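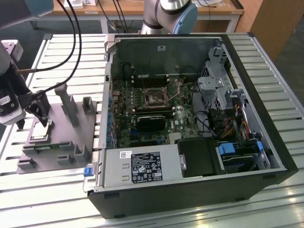 Prodine is posting the equipment plan for its second robotic assembly cell in this thread, as member organizations have asked how the funds will be spent. The first cell will remain in service through December. It handles the smallest and least forgiving work on our list, the parts that go into an open desktop tower, and it does so with a two-finger gripper working over a fixture plate beside the case. The second cell is to be planned on the same pattern.

1/ Scope. The request covers arms, grippers, fixtures, a work table, and spare parts. It does not cover floor space, which is already assigned at the Chisholm building. Staff time is carried in a separate budget.

2/ Arms. Two suppliers answered our call for quotes, Volteck and Fliton. Both met the reach requirement. Volteck offered the shorter delivery time. Fliton offered the longer service term and will hold its price until December. The review group has recommended Fliton for the arms and Volteck for the grippers.

3/ Grippers. Each set of replacement fingers is priced at 119 dollars. The first-year plan includes four sets. Fingers were left out of the budget for the first cell and had to be paid for from general supplies, and we do not intend to repeat this.

4/ Fixtures. Plates will be printed in-house. Members often assume that fixtures are a minor cost. The material is inexpensive, but the hours spent on drawing, test fitting, and reprinting are considerable. We have set aside 255 staff hours for this line – more than for any other task in the plan.
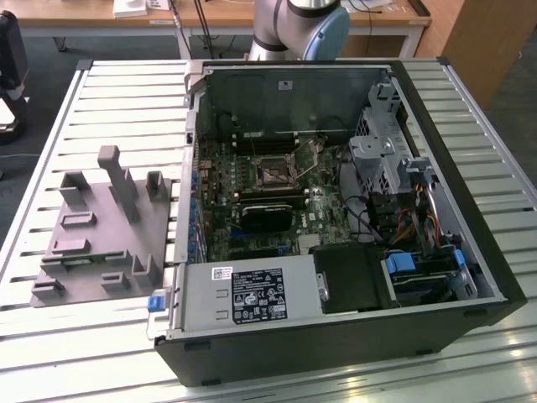 Tower with side panel removed and CPU socket empty; 3D-printed fixture plate at left.

5/ Test units. The plan calls for used desktop towers of a single model. Mixed models would require a separate plate for each case layout. Purchasing has been asked to buy from one lot where possible and to confirm the model before payment.

6/ Spare parts. Memory modules and processors are listed as consumables. Sockets can be damaged by repeated insertion, and a damaged socket generally means a new motherboard. The spares line is 547 dollars per quarter and will be reviewed after two quarters.

7/ Table. A slatted aluminum surface has been specified again. The quote for the table does not include brackets or end caps, which must be ordered separately. Please check this point if you are using our list for your own purchase.

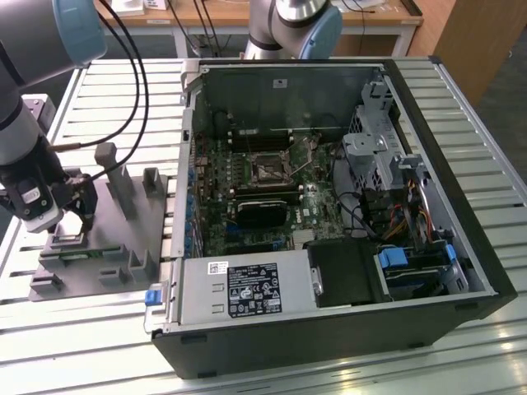

8/ Part presentation deserves its own line in any budget of this type. Money spent on holding a part in a known position reduces the money needed for sensing and for rework. On our plate the memory module lies lengthwise in a slotted holder, and the square chip has a small seat of its own. New part types will need new holders, and the plan assumes six additional designs in the first year.

9/ Cabling. A sum of 400 dollars is reserved for cable guides, sleeves, and replacement leads. Cables that hang near a moving wrist should be inspected on a fixed schedule. The inspection form will be shared with members once it has been approved.

10/ Items deferred. A conveyor, an enclosure, and a third arm were considered and have been moved to next year's request. Each will be judged against the operating record of the second cell. Members who wish to support a deferred item may send a written statement to the Prodine equipment office.

11/ Schedule. Purchase orders for the arms will be issued first, as they have the longest delivery time. The table and grippers follow. Fixture work has no outside supplier and may begin at once.

12/ The full list with part numbers will be available to members on request. Questions on the Fliton service terms should be sent to purchasing – all other questions may be posted as replies to this thread.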